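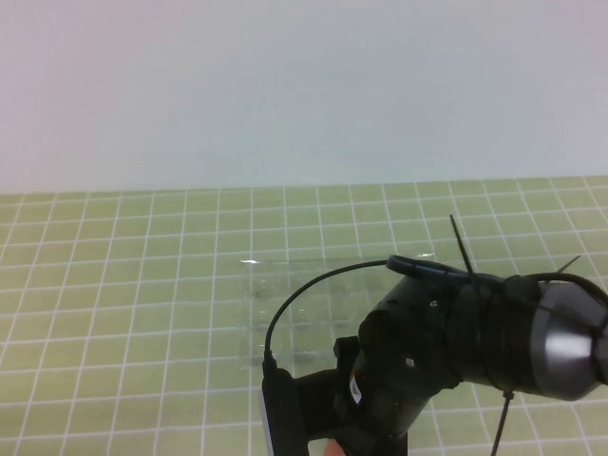
Every gripper I have ever bought could pick up a foam block. Foam blocks want to be picked up. If you are trying to decide between two or more grippers for a small bench arm, put the blocks back in the drawer and get out the awkward stuff, starting with clear plastic. A thin transparent sheet lying flat on a cutting mat will teach you more in one afternoon than the spec sheet will in a month. You can hardly see the thing except where it bends the white grid lines and catches a bit of light along the top edge, and your camera is working with less brain than you are.

What follows is a collection of tips from the bench at Skutambridge, where a few of us spent most of August comparing 3 grippers on one arm and arguing about tape. The grippers were the Jikance parallel jaw, the Hauksdóttir soft finger and a thing Murray Waaka printed at home, which he calls the Toltow and which the rest of us call other things.

Use a mat with a grid

A green cutting mat from the craft store beats a bare tabletop. You can put the object back on the same squares every time, and you can write "two squares left" in your notes and know later what you meant. Keep the lines thin. Dorota tried a mat with big cheerful numbers down one side and the camera fell in love with the 7.

Wash the mat now and then with dish soap and lukewarm water. No hot water, or it curls, and then you are testing how well a gripper handles a hill.

Leave room on the side you aren't using

Push the arm to one side and give it some open mat to put things down on. We first mounted ours dead center, like a trophy, and spent two days moving our coffee.

Picking up flat, thin things

Parallel jaws hate a flat sheet. They come down on either side, close politely on nothing and go back up looking pleased. Some things that helped:

Drag the sheet to the edge of something first. A second mat underneath gives you a lip of a couple of millimeters, and the lower finger can sneak under it.

Put a dot of rubber on the fingertip. The fingers cut from dishwashing gloves are fine. Rough side out, stretched tight, held with a small rubber band.

Pinch to buckle. Set the fingers on top of the sheet and close slowly while pressing down lightly, so the sheet humps up in the middle. Works on soft plastic, fails on anything stiff, and on acetate it makes a noise that will bring people in from the next room.

The soft finger did best at this, I am sorry to say, as it was the one I voted against buying. The Toltow did second best on the sheet and worst on everything else.

Seeing clear plastic

Turn off the overhead light and bring in a desk lamp from low on one side. What you want is a glint along an edge, and overhead light mostly gives you a general shine and a headache. Move the lamp until you can find the sheet with one eye shut. If you can't, the camera has no chance.

Fingerprints are your friends here. A spotless sheet is the hardest version of the test, so save it for last. Kirsten Brøndum wipes hers with a microfiber cloth before every run and gets terrible results, which she considers to be the correct results. I think she has a point, but I also like to go home at night.

Plain wall behind the bench, please. Ours used to have a calendar on it.

Cables

This is where most home arms go wrong, and mine has gone wrong in most of the available ways.

Leave a loop. The cable to the wrist needs enough slack to get through the full bend of the joint, plus a bit. Move the arm by hand to its worst position, with the power off, and tie the cable there. If you tie it in the nice folded position you will find out how strong the connector is.

A big loop will also wave around in front of the camera. You can have a cable that never pulls or a cable that never shows, and I'd take the first one.

Cable ties: snug, then stop. You should be able to twist the cable under the tie with two fingers. Trim the tails with flush cutters if you like them tidy, but do it at the end, once you are sure, and you won't be sure for weeks. An untrimmed tail at least shows you which ties are still on trial. Trimmed with ordinary scissors they leave a corner that will open up the back of your hand very neatly.

Use black ties if the arm is black. Colored ones turn up in your camera tests as objects, and one evening the arm made a sincere attempt to pick up its own elbow.

Screws

Check the ones on the joints every Monday. A drop of the removable threadlocker, the weak kind. Shahzad used the strong kind on a bracket and that bracket is now a permanent feature of the building.

Keeping score

Same object, same squares, 40 tries per gripper. Fewer than that and you are just recording your mood. Decide ahead of time what counts as a success. Ours is lifted, moved over four squares, and set down flat. Murray wanted half a point for "lifted with intent." He did not get it.

Write down the failures in words as well as marks. "Slid off left finger" is worth having. "Bad" is not.

We logged 1,889 tries in all before the soft finger split at the base, and had meant to get to almost 2,000. Spare fingers come in pairs and cost more than they should. Order them with the gripper, when you are still in a generous frame of mind.

Small things

Painter's tape for marking the arm's base position. Masking tape leaves gum.

Static will glue a thin sheet to the mat in dry weather. A barely damp sponge passed over the mat, then a few minutes' wait, takes care of most of it.

Set the grip force at the lowest number that works and then add a little. Everyone starts at the top and works down, and everyone has a bag of cracked lids to show for it.

Don't change the gripper and the lamp on the same day.

Label the power supplies. They all look alike and they are not all alike.

Updated September 2025: several people have asked for the Toltow files. Murray says they aren't ready. Ketill has a set of the older fingers if you want to try those, but you'll need longer screws than the ones in the bag.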